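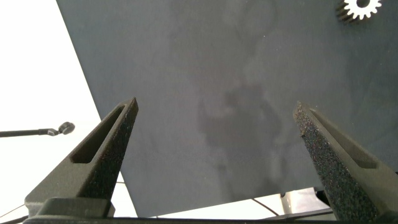
Does anyone else do morning pages standing up?

inkwell_moth
January 25, 2026
I've been stuck on the same short story since May and tried something daft this month. I put my notebook on top of the chest of drawers and wrote there, swaying about like I was waiting for a bus. I got 770 words out before breakfast, which is miles more than I manage in a chair! Has anyone kept this up for longer than a few weeks? I can't tell if it's the standing or just the novelty.

Bodnár
Novelty, I'd say. I did it for a while and my handwriting went to pot, and then so did my back. What works for me is 100 words sitting down, no more, then off to do something else. Sorry to be a misery.

flokau_knits
I'm going to disagree with Bodnár (again!). I've stood up to write and sketch for two years and I wouldn't go back. You do need the height right though - elbows bent, shoulders down. Mine was too low at first and I ached all over.

Trulludham
Does dancing count? I put one song on between paragraphs and flail round the kitchen. The dog leaves. I come back with the next sentence more often than not.

inkwell_moth
Dancing absolutely counts. What sort of song? If it has words in it I start typing the lyrics.

Trulludham
Anything with a silly bassline, no singing. I use the Flarka timer so I don't end up dancing all morning.

Bodnár
See, a timer would kill it stone dead for me. I don't want a bell going off when I've finally got somewhere.

flokau_knits
You can set it to buzz. Or ignore it, I do. And 100 words is hardly getting warmed up, Bodnár.

Bodnár
It's 100 more than I wrote last winter, so I'll take it. Fine, I'll try one page standing tomorrow. If my back goes I'm sending you the bill.

inkwell_moth
Report back please. I'm off to find a bassline.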